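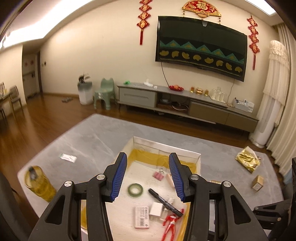 August

Woke at 5:40 to the pump running again. It kicks on every twenty minutes or so now, and there is no reason for it to do that with all the taps shut, so we have a leak somewhere between the well and the house. I lay there and listened to two cycles of it and then got up and made coffee.

Walked the line before it got hot. The ground is hard all the way down past the plum trees, and then there is a patch by the second fence post where the grass is greener than it should be this late in the summer. I pushed a rod in and it went down easily. So that is probably the place. The pipe was put in before we bought, and the man from Boateng who serviced the pump in spring said it was likely the old gray kind that splits at the fittings.

Called Boateng at eight. They can come at the end of next week. The woman on the phone said $600 to dig and patch if it is one fitting, more if it is the pipe itself. I said I would dig it myself and they could do the patch, and she said that was fine and would take a good bit off. She also told me to shut the pump off at night so it doesn't burn out. I should have thought of that.

Started digging at nine. The topsoil came up all right but under it is clay with stones in it, and I got down about 23 inches before I quit. No pipe yet. The bottom of the hole is soft and there was a little water standing in it when I went back after lunch. My left hand has a blister at the base of the thumb from the old spade. The new gloves are still at Mom's.

Hiếu Đỗ came by at two with the tomatoes he promised, a whole grocery bag, and took a turn with the spade. He thinks the line bends toward the shed and I am digging a foot too far east. He had the same thing on his place the year they moved in and ended up with a trench halfway across the yard. We drank iced tea on the step and he told me his daughter got the job in Plosska and is leaving before the end of the month. He is pleased for her. He said the house is already quiet with just the two of them in it, and then he talked about gutters for a while.

Filled the bathtub and 3 buckets before supper so we can leave the pump off until morning. Also the big stockpot for drinking. It is odd how much you reach for the tap once you have decided not to. I washed my hands twice out of habit and heard the pressure drop the second time.

Supper was tomatoes on toast and the last of the ham. The tomatoes were very good, a little split at the top from the rain two weeks back. I will have to do something with the rest tomorrow or they will go soft. Sauce, I suppose, if I can spare the water for the skins.

Letter from the county about the road. They want to widen the shoulder from the Vostgate turnoff to the bridge, and there is a form to send back if we object. I don't object. Put it under the clock.

Pump off at 9:15. Tomorrow: move the hole a foot west, call Mom about the gloves, return the library books, buy a hose clamp in case.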